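Netard Grip Guard
Power-loss finger lock for two-finger grippers

We love this little part, and we built it after a bad afternoon! In July one of our bench grippers let go in the middle of a move when its supply plug worked loose from a power strip. The arm braked and held position exactly as it should. The fingers didn't. The part they were carrying dropped, rolled off the bench and landed by Shanthi Mridha's foot. Nobody was hurt, but it got us all looking hard at what a gripper does in the moment the lights go out.

Grip Guard is a spring brake that sits between the gripper body and the finger carriage. With power on, it stays out of the way. When the supply drops, it clamps the carriage where it is, and the part stays put until someone releases it by hand.
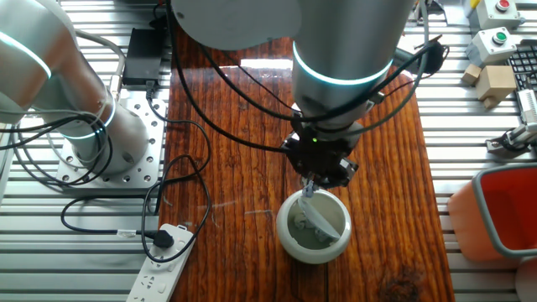
Small-part work over a bowl, with a second arm alongside.

Sewwandi Siddiqui ran the bench trials and pulled the plug 1,978 times, with parts of every shape she could find in the Kullia workshop. The first version slipped on 7 of those pulls, all with oily parts, so we changed the brake pad and started the count over. The new pad has held every time so far, which made for a very happy week.

Adds 16 mm to gripper length
Holds parts up to 30 g
Manual release lever, left or right side
Fits Isham and Sultana two-finger grippers

Please note: Grip Guard does not replace your emergency stop or your risk assessment. Keep hands clear of the fingers when you use the release lever, and check the pad for oil before each shift. If your gripper has already dropped a part, inspect the finger screws before fitting the brake.

Pad replacement takes one hex key, supplied in the box.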